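Speaker notes: What changed at the desks
Janelle Manalastas, Levov office, Taststead
25 June 2020

Slide 1
Thank Saron for the invite. Say up front that I run office services and I don't write code. Talk is 20 minutes plus questions.

Slide 2
We file 2,942 binders across 3 floors. Before the pilot, checking the cabinets took 60 staff hours a month. Most of that fell on Anayeli's team. Pause here.

Slides 3 and 4
Leave both up while talking. Cabinet first, then the hand.
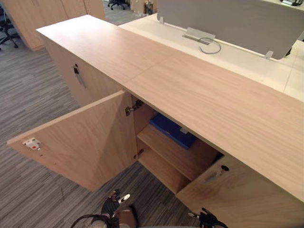
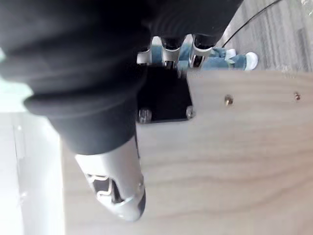
Slide 3: low cabinet, left door open, blue binder or folder on the shelf. Slide 4: silver gripper finger over the wooden board.

Doors were the hard part for the team. Each cabinet door swings out into the aisle, so people had to agree on when the aisle is in use. Jacinto posts the hours on Monday.

Slide 5
Jobs. No one was let go. Two people moved from filing to records requests, and one of them asked to move back. Read Kanokwan's comment: "I walk less and I answer more email."

Slide 6
Open items: who signs off when a folder goes back on the wrong shelf, and training for the night shift. Next review in December. Take questions.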